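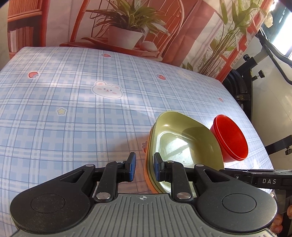
Greifweite aus den Fingerspitzen schätzen, Werte springen sobald was glänzt

Salamatu Adeleke
Juli 2025

Hallo zusammen, ich brauch mal einen Schubs, sitze seit drei Abenden an dem selben Problem. Es geht um die Vorverarbeitung von Demos aus einem Handgreifer, Kamera sitzt am Greifer, Weitwinkel, Auswertung komplett offline. Ich will pro Frame die Öffnungsweite (Abstand der beiden Fingerspitzen), weil die Policy später genau das als Aktion ausgeben soll. Kein Encoder dran, alles muss aus dem Bild kommen. Also: Segmentierung der zwei Fingerspitzen, Schwerpunkte, entzerren, Abstand, fertig. Klappt bei matten Sachen prima. Bei der olivgrünen Schale zwischen den dunkelblauen Fingern überhaupt nicht, die ist innen so glänzend dass die Maske vom rechten Finger, der innen am Rand anliegt, immer wieder ein Stück in die Schale reinläuft. Schwerpunkt wandert, Weite springt.

Zahlen dazu: Abweichung zwischen zwei benachbarten Frames bis 12 mm. Bewegt hat sich da der Greifer laut Video gar nicht. Bei den matten Objekten bleibt es unter 3 mm, damit kann ich leben. Betroffen sind 16 von 154 Episoden, also die kann ich auch wegwerfen, aber das sind halt genau die mit den Schalen und die brauch ich.

Was ich schon probiert hab:

Medianfilter über die Zeit. Glättet die Spitzen weg, aber frisst auch das schnelle Schließen. Die Policy lernt dann zu spät zuzugreifen. Hab ich einmal durchtrainiert, Ergebnis war Mist.

Schwellwert im Farbraum enger gezogen. Dann verliere ich den linken Finger, wenn er im Schatten ist.

Größeres Segmentierungsmodell. Besser, aber nicht weg. Und es dauert ewig, ich hab hier nur eine Karte.

Das Muster auf der Tischdecke hatte ich erst im Verdacht (hellblaues Karo, Hasengesicht, Erdbeeren usw). Hab die Maske mal drübergelegt, daran liegts nicht. Der Fehler sitzt immer an der Kante Finger/Schale.

Config sieht grob so aus:

undistort: true
model: fisheye
roi: none
tip_method: mask_centroid
smooth: median
smooth_window: 5

Frage also: macht man das überhaupt über Masken oder bin ich auf dem falschen Dampfer? Und falls Marker, wohin damit? Auf die Finger kleben wollte ich eigentlich vermeiden, die Policy sieht die Bilder ja auch.

Danke schonmal, bin morgen wieder am Rechner

Karim Slaoui

Marker drauf und gut. Machen alle so.

Yakubu Babalola

Kann man auch ohne Marker lösen, dein Ansatz verschenkt nur Information. Kurz weil ich gleich weg muss, Reihenfolge ist wichtig:

Erstens, roi: none raus. Der Greifer ist starr mit der Kamera verbunden. Der Grundkörper ist in jedem Frame an der gleichen Stelle, die Fingerspitzen können nur auf einer festen Bahn laufen. Bei dir sind das zwei parallele Arme, Scherenprinzip, also eine Bahn mit genau einem Freiheitsgrad. Du schätzt aber zwei Punkte mit je zwei Koordinaten völlig frei. Vier Unbekannte wo es nur eine gibt. Kein Wunder dass das springt.

Zweitens, nicht die Spitzen suchen. Die sind genau da, wo immer das Objekt ist, also die schlechteste Stelle im ganzen Bild. Nimm die Gelenke. Auf deinen Armen sitzen je vier silberne runde Nieten auf schwarz. Besserer Kontrast gehts nicht, und die liegen unterhalb vom Objekt, werden also viel seltener verdeckt. Kreise suchen in einem kleinen Fenster, Subpixel verfeinern, fertig. Das schafft jede CPU.

Drittens, einmal kalibrieren. Greifer langsam auf und zu, mit Messschieber ein paar Stützstellen, dann Kurve: Nietenposition gegen Öffnungsweite. Bei mir reicht ein Polynom dritten Grades. Ab da brauchst du pro Frame nur noch den einen Parameter q zu suchen, der alle Nieten zusammen am besten erklärt. Wenn eine durch Reflexion danebenliegt, robuster Verlust (Huber o.ä.) und sie wird überstimmt.

Pseudocode:

für jeden frame:
 punkte = finde_nieten(frame, fenster um q_vorher)
 q = minimiere( summe huber( punkte - bahn(q) ) )
 wenn restfehler > grenze: frame als unsicher markieren
 weite = kurve(q)

Den Restfehler unbedingt mit wegschreiben. Damit siehst du sofort, welche Frames Müll sind, statt das an der Policy zu merken.

Viertens, Glättung. Median weg. Wenn überhaupt, dann einen Kalman in beide Richtungen laufen lassen (RTS-Smoother), du bist ja offline und darfst in die Zukunft gucken. Zustand q und dq, Prozessrauschen hoch genug, dass schnelles Schließen durchkommt. Messrauschen an den Restfehler koppeln. Bei unsicheren Frames läuft er dann einfach durch, und bei guten folgt er der Messung ohne die Verzögerung, die du jetzt hast.

Eine Falle noch: in der Mitte vom Fisheye ist alles harmlos, am Bildrand zieht die Verzerrung ordentlich. Man sieht ja wie sich die Tischdecke nach außen biegt. Dein Greifer sitzt unten im Bild, also genau da wo eine schlampige Kalibrierung weh tut. Ich würde für die Greifweite gar nicht entzerren, sondern direkt im Rohbild die Kurve aufnehmen. Kamera und Greifer sind fest zueinander, die Verzerrung steckt dann einfach mit in der Kurve drin. Entzerren nur für die Pose.

Wenn du es fertig haben willst: schau dir grekimeck-track an, das ist das kleine Tool von Bhavana Suvarna, macht im Kern das oben. Doku ist dünn.

Salamatu Adeleke

Oh man, die Nieten. Auf die Idee bin ich nicht gekommen, ich war so auf die Fingerspitzen fixiert. Rückfrage: was ist wenn das Objekt nachgibt oder die Gummis an den Spitzen sich eindrücken? Dann stimmt die Weite aus den Gelenken doch nicht mehr mit dem echten Abstand überein?

Yakubu Babalola

Stimmt, tut sie nicht. Willst du aber so. Der Motor am Roboter stellt auch die Gelenke und nicht das Gummi. Wenn der Mensch beim Demo fester drückt, soll das Kommando kleiner sein als das Objekt breit ist, sonst hält der Roboter nachher ohne Kraft. Über die Maske hättest du diesen Unterschied nie gesehen.

Siwan Powell

Ergänzung zu dem was Yakubu schreibt, wir hatten im Mai das gleiche Thema bei Zirkholm, allerdings mit Gläsern.

Drei Sachen an denen wir hängengeblieben sind:

1) Der Kreisdetektor hat sich bei uns gern Rundes ausgesucht, was gar keine Niete war. Auf eurem Gehäuse sind links und rechts diese runden schwarzen Pads mit der vertieften Mitte, die sind viel größer, also Radius nach oben begrenzen, dann ist Ruhe. Glanzpunkte auf Geschirr sind gemeiner, die können von der Größe her passen. Enges Fenster hilft, wie oben gesagt.

2) Zeitstempel. Wenn die Weite aus dem Bild kommt, hat sie automatisch den Stempel vom Bild, das ist der große Vorteil. Aber am Roboter kommt die Weite später vom Treiber und der hat eine eigene Latenz. Also messen: Greifer am Roboter auf und zu fahren lassen, gleichzeitig mit der Kamera aufnehmen, beide Kurven übereinanderschieben bis sie passen. Den Versatz beim Ausführen abziehen. Wir hatten das vergessen und eine Woche lang an den Trainingsparametern gedreht. War für die Katz.

3) Nullpunkt. Nach jedem Umbau neu. Lasst die Leute jede Aufnahme mit einmal ganz zu, einmal ganz auf anfangen, dann kann das Skript das selber prüfen und meckern. Geht auch nachträglich, wenn in den alten Episoden irgendwo beide Endlagen vorkommen.

Zu den Markern: Karim hat insofern recht dass es am schnellsten geht. Wir haben es wieder abgebaut. Aufkleber lösen sich ab, und wenn die Policy die Marker im Training sieht und am Roboter kleben sie zwei Millimeter daneben, wird sie nervös. Kann man ausmaskieren, ist dann aber wieder eine Maske mehr zu pflegen. Die Gummispitzen sind eh Verschleißteile.

Und die 16 Episoden nicht wegwerfen! Erst neu rechnen, dann nach Restfehler aussortieren. Meistens sind es nur kurze Stücke.

Karim Slaoui

Bei uns kleben die Marker seit letztem Jahr und halten. Man muss halt vorher entfetten.

Siwan Powell

Dann nimm ich das mit dem Ablösen zurück, das mit den zwei Millimetern nicht.

Salamatu Adeleke

So, Zwischenstand. Nieten-Suche ist drin, Kurve im Rohbild aufgenommen, Polynom dritten Grades passt. Smoother noch nicht, nur der eine Parameter pro Frame mit Huber. Die Sprünge bei der Schale sind jetzt schon unter den 3 mm, die ich bei den matten Sachen hatte, und das Schließen kommt scharf durch. Rechnet auch noch schneller als die Aufnahme lang ist, auf der CPU.

Neue Config falls jemand mit dem gleichen Problem hier landet:

undistort: false
roi: fixed
tip_method: joint_fit
loss: huber
smooth: none
write_residual: true

In einer Episode schlägt der Restfehler noch aus, da ist vermutlich die Hand kurz davor gewesen, guck ich mir noch an. Endlagen hab ich in den alten Aufnahmen leider nicht überall drin, kommt ab jetzt ins Protokoll. Latenz am Roboter mess ich wenn der Arm wieder frei ist.

@Yakubu grekimeck-track hab ich mir angeschaut, bei mir stolpert es über das Videoformat, daher selber geschrieben. War weniger Code als gedacht. Ich setz das Thema auf gelöst, danke euch

Yakubu Babalola

Schön. Smoother trotzdem noch einbauen, spätestens wenn du Geschwindigkeiten aus der Weite ableitest. Und leg die Kurve mit Seriennummer vom Greifer ab, die Dinger sind nicht alle gleich.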